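Werkstattbuch, April, Samstag

Nachtrag zum Treffen der Arbeitsgruppe in Linutton. Auf der Tagesordnung stand ein einziger Punkt: ob wir unsere alten Adressen weiterpflegen oder alles auf das neue Schema von Maglaya umziehen. Die Vorlage von Clementina liest sich flott. Für meinen Geschmack zu flott. Dort steht, ein Umzug sei »transparent für alle Clients«. Das habe ich schon öfter gelesen, meistens kurz vor einer Woche mit kaputten Feeds.

Also selbst nachgesehen. Testbestand: 3000 Adressen aus dem Archiv, Abfrage mit unserem Skript Puma, einmal mit und einmal ohne Accept-Header.

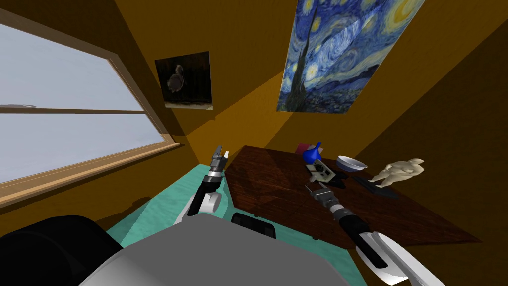 Ergebnis ohne Header: alles sauber weitergeleitet. Mit Header (application/atom+xml) bekomme ich bei den älteren Einträgen erst ein 302 und danach eine HTML-Seite. Das ist genau der Fall, den die Vorlage ausschließt. Clementina meint, es liege am Cache bei Tukanska. Kann sein. Cache geleert, zweiter Lauf, gleiches Bild. Die Cache-Theorie halte ich damit für erledigt, sie nicht.

Was mich mehr stört: Fragmente. Wer auf #abschnitt-5 verlinkt hat, landet nach dem Umzug oben auf der Seite, weil die Anker neu vergeben werden. In der Diskussion hieß es, das betreffe kaum jemanden. Gemessen hat es keiner. Der Server sieht Fragmente ja auch gar nicht, aus den Logs lässt sich das also nicht herauslesen, und trotzdem stand der Satz am Ende im Protokoll. 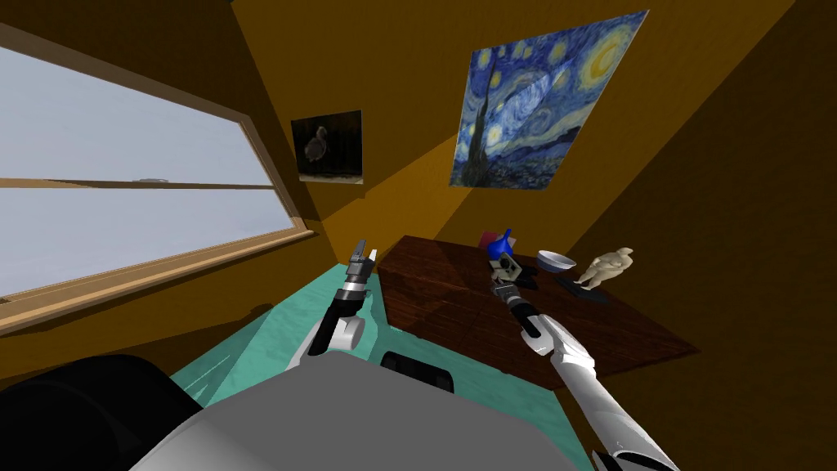

Müssen die alten Adressen dauerhaft erreichbar bleiben?
Nach unserer eigenen Richtlinie schon, und zwar mit 301 und dem ursprünglichen Medientyp. Ausnahmen sind nur für Testseiten vorgesehen.

Damit wäre der Umzug in der jetzigen Form ein Verstoß gegen ein Papier, das wir selbst verabschiedet haben. Habe das in die Runde geschrieben, bisher zwei Antworten, beide zum Thema Namensräume.
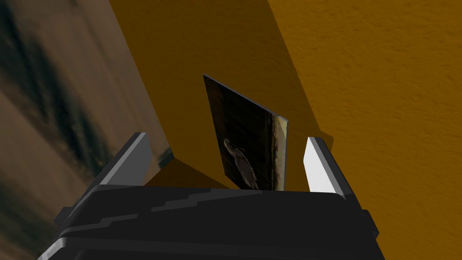
Lesezeit: 2 Minuten

Noch zu den Namensräumen, wenn es schon sein muss. Der Vorschlag, die Version in die URI zu schreiben, kommt alle paar Monate wieder hoch. Ich bleibe dagegen. Sechs Werkzeuge im Haus vergleichen den Namensraum zeichenweise, die fallen alle um, sobald hinten eine andere Ziffer steht. Ein Attribut am Wurzelelement täte es auch und würde von den alten Parsern schlicht ignoriert.
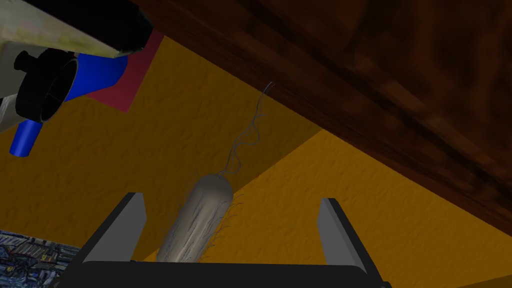 Dritter Lauf mit Puma, diesmal direkt gegen Maglaya, ohne den Proxy dazwischen. Der falsche Medientyp bleibt. Verdacht: Die Regel für die Inhaltsaushandlung greift erst nach der Umschreibung und kennt den alten Pfad dann nicht mehr. Müsste man in der Konfiguration drehen können, Zugriff darauf habe ich nicht.

Offen:
Clementina Rebelo um die Regeldatei bitten.
Protokollsatz zu den Fragmenten streichen lassen.
Lauf mit HEAD statt GET wiederholen, den habe ich vergessen.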